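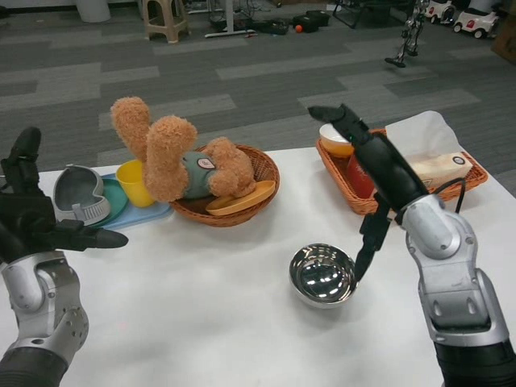

One reader of my first draft wrote back that a basket is a basket, and that people drop things into whatever is closest and move on with their day. Fair enough! I thought so too when I started, and for the small stuff (keys, pens, rubber bands) I still mostly do. But I had 240 written tidying logs from homes in Skimville and Plodow, and once I'd read through them with the baskets in mind, I couldn't go along with it for the bigger things.

4.2 Trays, round baskets and the thing left over

In the logs, trays and baskets get talked about very differently. A tray is for things people expect to pick up again soon, so plates and cups go there, and hardly anyone bothers to explain it. Baskets come with stories. People write that the round one is "for the soft things" and then, two lines down, mention a plate in it. I coded these as mixed loads and ended up with far more of them than I had room for in my original scheme, which had 7 categories and should probably have had fewer.

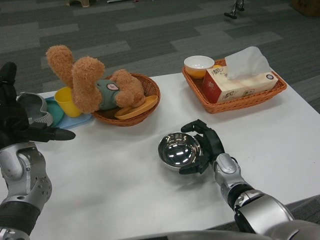 Mixed loads tend to start with one big soft item. Somebody puts a stuffed animal in a basket, it takes up nearly all the room, and from then on the basket is "full" on paper but keeps taking flat things anyway, because a plate will slide in under almost anything. One Plodow log calls this "parking." I liked the word and used it in my coding notes from then on (see also the Clikden pilot, where I'd been calling the same habit "tucking," which confused everyone, me included).

Rectangular baskets are duller and, I think, more useful. Their straight sides suit boxes, and a box of tissues is the item that turns up in them most often in the Skimville logs. Once a box is in, the space beside it gets used for a small bowl or a cup, and that arrangement seems to stick. In some 25 homes the second log, written on a Friday evening, gave the same box and bowl in the same basket as the first.

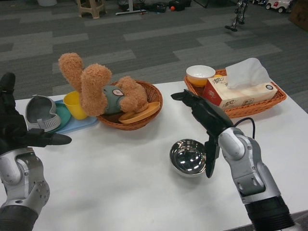
Then there are the leftovers, meaning whatever is still out after the writer says the table is done. I'd planned to treat these as mistakes. I changed my mind after the Zapata interviews, where people told me quite firmly that the mixing bowl stays out, it's always out, that's where it lives. So I now count a leftover as a place of its own, next to the tray and the two kinds of basket, and the tables in Section 5 follow that.
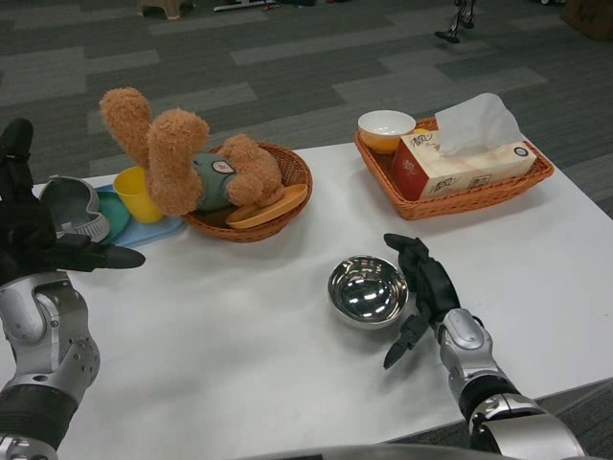 Figure 3. Tray, round basket with a mixed load, rectangular basket with a tissue box, and a steel bowl as the leftover.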